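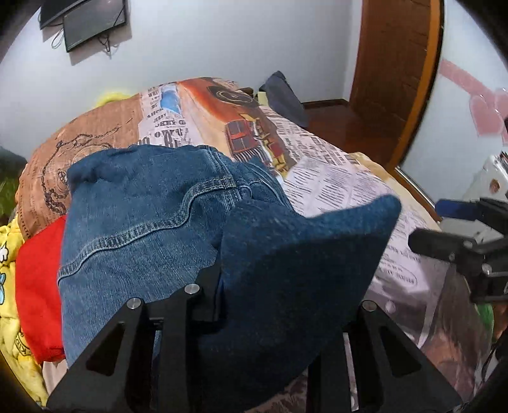

# Chapter 11: Cotton Cloth and How It Is Woven

Blue denim is a cloth which almost every reader of this book knows from daily life. It is strong, it is comfortable, and when we look at it closely we can see fine lines which run across it on a slant. These diagonal lines are the mark of twill, one of the basic weaves. In this chapter you will learn how such a weave is built from single threads, and why the same cotton can become a thin shirt, a bed cover or a pair of working trousers.

## 11.1 Warp and weft

Every woven cloth has two sets of threads. The threads which are stretched on the loom before the work begins are called the **warp**. The thread which passes over and under them, from one side to the other, is called the **weft**. The order in which the weft goes over and under is what we call the weave.

In **plain weave** the order is the simplest possible: over one, under one, and in the next row the opposite. Bed sheets and handkerchiefs are usually made in this way. The cloth is flat and looks the same on both sides.

In **twill** the weft passes over one thread and under 2 or more, and in each new row this order moves one thread to the side. From this small step the slanting line appears. Denim is most often a twill in which the warp is dyed blue and the weft is left white. For this reason the right side of the cloth is blue and the wrong side is much paler.

## 11.2 Why denim becomes lighter

The dye used for denim, indigo, does not go deep into the thread. It stays mostly near the surface, and the middle of the thread remains white. With rubbing and washing the outer part is slowly lost, and lighter areas appear, first of all on the knees, the thighs and along the seams. A cloth dyed through the whole thread will also fade, but more evenly.

## 11.3 A mill and its records

The weaving mill at Hodon will be used in several exercises of this chapter. In September of its first year the mill produced 2,307 metres of plain cloth and 3,493 metres of twill. The yarn came from the Bollura spinning works, and the finished twill was sold to Panasiuk, a maker of work clothes. Keep these figures at hand — you will need them in section 11.5, where we compare how much yarn each kind of cloth requires.

### Before you read further

Find two pieces of cotton cloth at home, one thin and one thick. With a magnifying glass, look for the direction of the threads. Pull one loose thread from a cut edge and write down whether it has the same colour all the way through.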